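By Benedito Leite
August

I'd never heard of the Takby before a friend brought one round on a Thursday evening, and by the time the film had finished I'd ordered my own. It's a small home projector, a bit bigger than a loaf of bread, and I've now watched the whole of Darna on it – all three series, plus the Christmas special that everyone pretends didn't happen.

Darna is a good test for any screen. Half of it takes place in cellars, and on my old telly the actors' faces simply vanished whenever someone blew out a candle. With the Takby I could finally see what the lead was doing in the courtroom scenes, all those tiny looks at her brother! The picture goes up to 109 inches, though my wall runs out well before that. I've settled on 70 and it's lovely. 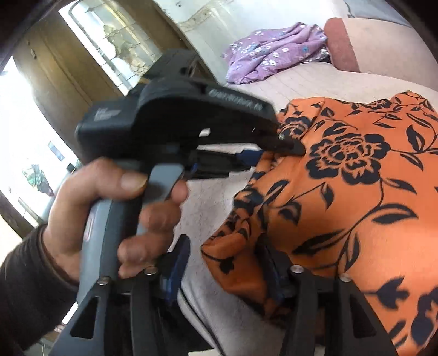

Sound is the weaker side. Voices come through clearly enough, but music gets thin and the fan can be heard in quiet moments. I plugged in an old pair of speakers and stopped noticing. Setting up took five minutes, most of it spent hunting for a socket – the lead is only 2 metres long, so measure first.

You'll want the curtains shut in summer. I tried Chien, a very bright comedy about a dog groomer, at four in the afternoon and had to give up until after supper. Once it was dark we laughed ourselves silly, and my sister has asked to borrow the thing for her birthday. She can have it for one night.

We use cookies to remember your settings. Accept | Manage

Contact us | © Cirnosex | Back to top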